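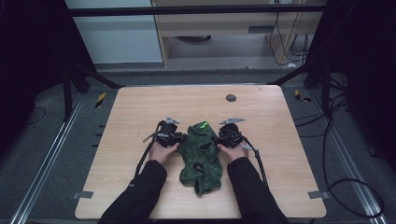

Dish towel

A dish towel, also called a tea towel or kitchen towel, is a flat piece of cloth used mainly for drying dishes, glasses and cutlery after washing. It is larger and thinner than a washcloth and smaller than a bath towel. Dish towels are also used to cover rising dough, line serving baskets, dry washed greens and protect the hands from warm cookware.

Names

In the United States the usual terms are dish towel and kitchen towel. Tea towel is standard in the United Kingdom, Ireland, Australia and New Zealand, and is used in American stores chiefly for printed or decorative cloths. A glass cloth is a smooth, tightly woven type meant for drying glassware. The word dishcloth is a source of confusion. In American usage it normally means the small cloth used for washing dishes, while in some other places it can mean the cloth used for drying them.

Materials

Linen was for a long time the preferred material. Flax fibers take up water quickly, dry fast and leave little lint behind, which makes linen well suited to glass. Its drawbacks are its price and its stiffness when new. A linen towel softens with repeated washing and is generally at its best after a period of regular use.

Cotton is now the most common material. It is cheaper than linen and easier to dye, but it sheds more lint, especially in the first few washes. Blends of the two, often sold as union cloth, are intended to combine the strength of linen with the lower cost of cotton. Synthetic microfiber towels came into wide household use much later. They hold a large amount of water for their weight, but they can be damaged by high heat and lose absorbency when washed with fabric softener.

Weaves

The weave affects a towel's performance as much as the fiber does. The main types are:

Plain weave. Each crosswise thread passes over and under the lengthwise threads in turn. The cloth is flat and takes printing well. Flour sack towels are a light, loosely woven form.

Twill. The threads form diagonal lines. Twill is heavier and wears well, and is common in restaurant kitchens.

Waffle weave. Raised threads form small square hollows. The added surface speeds absorption, though the cloth shrinks noticeably in the first wash.

Terry. Loops stand up from one or both sides of the cloth. Terry is the most absorbent of the common weaves, but the loops can snag and tend to leave lint on glass.

Huck. Small floating threads give a pebbled texture. Huck towels are used in kitchens and also in medical and cleaning work.

History

Cloths for drying tableware are probably as old as household weaving, but they were not always made for that purpose. Worn sheets, shirts and table linens were commonly cut down and hemmed for kitchen use. In wealthier homes of the eighteenth and nineteenth centuries, separate cloths were kept for china, glass and general work. Fine linen towels were sometimes brought to the table, where they could be wrapped around a teapot to keep it warm or used to catch drips.

Mechanical weaving lowered the cost of cotton cloth and made purpose-made towels available to most households. In North America, flour, sugar and feed were sold in cotton sacks, and families washed and hemmed the empty sacks for use as towels. The practice was especially widespread during the Great Depression. Printed souvenir towels became popular in the twentieth century and remain a common gift item.

Local production

The town of Paltby was a regional center for plain and huck toweling. Its largest producer, the Geddes mill, employed 199 people at its height and sold mostly to hotels and boarding houses. The mill's standard cloth was an undyed linen union with a single colored stripe near each end - a pattern still known locally as Paltby stripe. Weaving at the site ended as hotels turned to cheaper cotton goods, and the building was later divided into workshops. A smaller firm, Omero, continues to weave linen glass cloths in the town.

Size and finishing

There is no universal standard size. Most towels are rectangular, with the long side between one and a half and two times the short side. Edges are usually folded over and stitched, although cheaper towels may have a simple overlocked edge. Many have a hanging loop sewn at one corner or at the middle of a short side.

Care and hygiene

Damp towels can carry bacteria from hands, counters and raw food. Common household advice is to change them daily, to let them dry fully between uses, and to keep the towel used for hands apart from the one used for dishes. New towels are often washed before use to remove finishing agents that repel water. Cotton and linen can generally be washed in hot water. Washing dark or strongly dyed towels separately prevents color from running onto lighter ones.

See also

Dishcloth
Flour sack
Huckaback
Linen
Napkin
Terrycloth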